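Gripper trial at Ocampo: long fingers against short pads
SHARE
22 shares | 7 comments

The Ocampo bench has finished its comparison of two finger sets for the two-arm cell. The short flat pads are the ones supplied with the Mudus gripper. The long tapered fingers were cut to the Dremuvham drawing. Both sets ran on the same arms, with the same Lullora controller and the same force limit, so the fingers were the only change.

The task was packing school bags: one arm steadies the bag while the other brings a pencil case or similar item to it. Soft bags are awkward for a gripper. Straps fold, linings slide and anything clipped to a zip moves about on its own. A rigid box tells us very little by comparison.
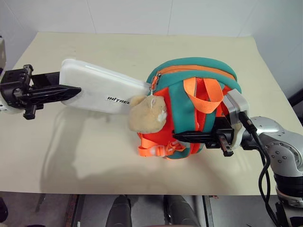

The left gripper holds the white zip case between its fingers, with the right gripper over the teal and orange backpack.

We logged 1,361 grasps in total, 973 of them with the long fingers. The long set did better on flat cases and on webbing, where the tip can get under an edge. The short pads held heavier items more firmly and needed less care over approach angle. Long fingers also flex under side load - enough to upset the width reading, so the controller sometimes reported a closed grip too early. A stiffer version is being drawn.

Cable routing at the wrist needs attention too. Leave slack for the full elbow movement before tightening any clips, and check it again after a tool change.

The next round starts in November and will compare wrist cameras, using the long fingers throughout. The grasp logs are in the shared Ocampo folder.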